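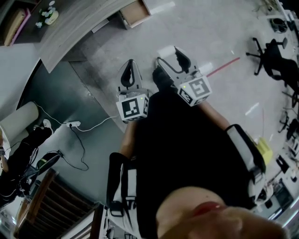

Fig. 6. Light gray floor, viewed from overhead.

6. Painting the floor

Read this section to the end before opening the can. Sirkeo Floor Paint starts to thicken once the two parts are mixed, and it will not wait while you look for your reading glasses.

One kit covers 400 square feet with a single coat. Two coats are required. If your math says one kit will do both, measure the room again.

What you need
Part A (large can) and Part B (small can)
Rizzi roller frame, extension pole and two short-nap sleeves
Angled brush for the edges
Painter's tape
Shoes you have stopped caring about

Before you start

1. Sweep, vacuum, then wash the floor with the cleaner from Section 5. Rinse twice. Oil spots that look gone are usually resting.

2. Tape a square of clear plastic to the bare concrete and leave it overnight. If there are beads of water under it in the morning, stop and go to Section 9, Damp Floors.

3. Tape the baseboards and the door tracks.

4. Decide which door you will leave by. Put the trash, the spare sleeve and your phone on that side of it.

Mixing

5. Stir Part A by hand until no color is left sitting at the bottom. Farport Gray settles more than the other shades and needs longer.

6. Pour all of Part B into Part A. Half kits cannot be mixed by eye, however good your eye is.

7. Stir slowly for three minutes, scraping the sides. Let the mix stand for 20 minutes with the lid resting on top.

CAUTION: Do not press the lid down on mixed paint. It gives off heat and pressure, and the lid will come off again without your help.

First coat

8. Brush a strip along the wall farthest from your exit.

9. Roll from that strip toward the door in sections you can reach without stepping forward. Keep the edge wet — a dry edge shows as a line, and you will see it every time you walk in.

10. Pull the tape while the paint is still soft. Throw the sleeve away. Washing it out is possible in the sense that many things are possible.

Second coat

11. Wait overnight, then press a thumb in a corner. If the thumb leaves a mark, go away and come back later.

12. Mix the second kit and repeat steps 8 to 10, rolling across the direction of the first coat.

Note: Socks are fine the next day. Wait 48 hours before moving furniture back in, and a full week before parking on it. Pets should be told the same and then shut out.

If the surface dries cloudy or sticky, see Section 10 before adding a third coat.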